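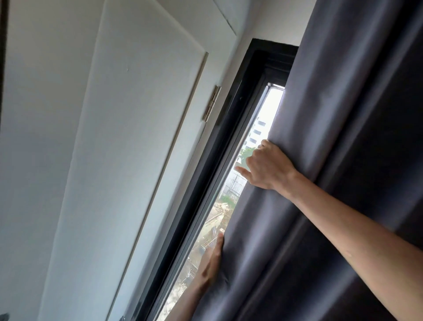 Come and help us look after the rooms at Mallivham

We are looking for two kind, unhurried people to join our housekeeping team from October. You would be airing the rooms, wiping down white doors and window frames, drawing the curtains and telling Kam-wah Yang when a hinge wants oil — she does love a squeaky hinge.

No experience needed, though a fondness for clean glass helps a great deal! Mornings only, starting at nine, with a hot lunch and good company afterwards.

To apply, please write a few lines about yourself to Eyvindur Vestergaard at the Mallivham front desk, quoting reference 1282, or simply pop in on a Monday for a cup of tea.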